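Drurkance Open Day

The Drurkance Open Day is a yearly public visit to the Drurkance workshop, where robot arms are taught to sort and pack mixed electrical and mechanical parts. I've been to it twice now, so I'm putting down what I know for anyone who is thinking of going!

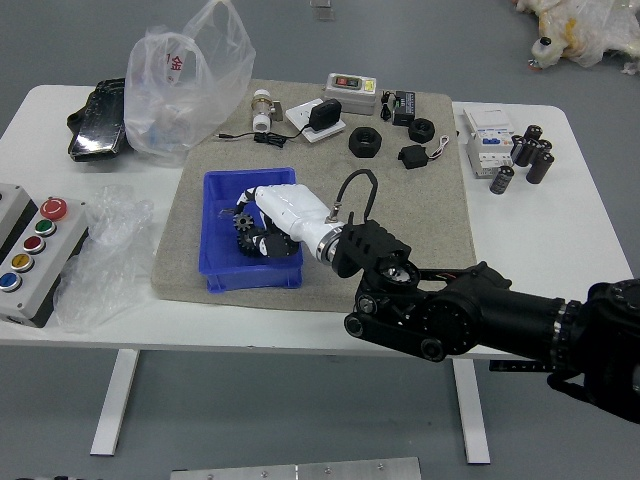

It takes place in May and runs from ten in the morning until the last visitors wander off, usually close to five. The year I first went, 600 people signed up, and I think most of them were ahead of me in the line for coffee. Entry is free but you do have to book, and the morning slots go fast.

History

The workshop was set up by Clementina Esteves, who had spent years fixing packing machines and got tired (her word was "fed up") of seeing them stop dead whenever a part came down the line sideways. The first open day was really just a few neighbors and a local school class squeezed into one room. Since then it has moved into the long hall on Calado Street, and the name has stuck even though it now spreads over a day and a half.

The demonstrations

The main one is called Katura, which is also the name of the sorting program behind it. An arm works over a plain table with a felt mat on it, and the things on the mat are the sort you'd find in any repair shop drawer: a switch box with a red and a green button, hex nuts, a power adapter, a little valve fitting, gears. Capacitors too, and those are a pain because they tip over. The arm also handles pieces of robot hardware, and a blue plastic bin serves as one of the drop-off spots. I love that one, I could watch it all afternoon.

Katura's parts list had 2427 entries on my last visit. Clementina told our group that every entry starts with a person picking the thing up by hand and thinking about where their fingers went, which I've tried at home with a box of screws and it does make you feel a bit silly.

The second demonstration, Erka, is smaller and more hands-on. You lay out parts any way you like and the crew talks you through how the arm would choose what to go for first. Kids get very into this (so did I). Cables are the favorite way to make life hard for it, since a loop can hang over three other things at once.

Groups go through in batches of 31, and each batch gets twenty minutes per table. If you want longer, come back after lunch when it thins out and the crew has more time to chat.

Safety

There is a short talk at the door. You stay behind the yellow line while an arm is powered, bags go on the hooks, and you'll be shown which button is the emergency stop. It's the big red mushroom-shaped one on the control box. Please don't test it. Somebody did during my first visit and we all stood there while the whole routine was started over from the top.

Getting there

The 102 bus stops right across from the hall. Parking is hopeless, so I wouldn't even try. There's a ramp at the side entrance and a quieter hour at the end of the day with the music off, and you can ask for that when you book.

See also: Calado Street hall; Katura (sorting program); Erka table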